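Skirkley opens its Lendgate clothing library in August

I've wanted to share this news for months! Our new lending library opens in Lendgate this August, and you can borrow clothes just like books. We already have 1,843 pieces on the rails, and I'm hoping we hit 2,000 by opening day. 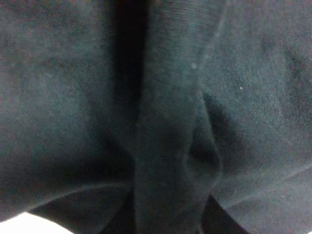 Dark gray fabric, close up. Photo: Skirkley

The first 100 members join free (yes, really free!), and after that it's a small monthly fee. Doors open at 10 a.m. Press are welcome from 9, so come say hi and have a coffee with us.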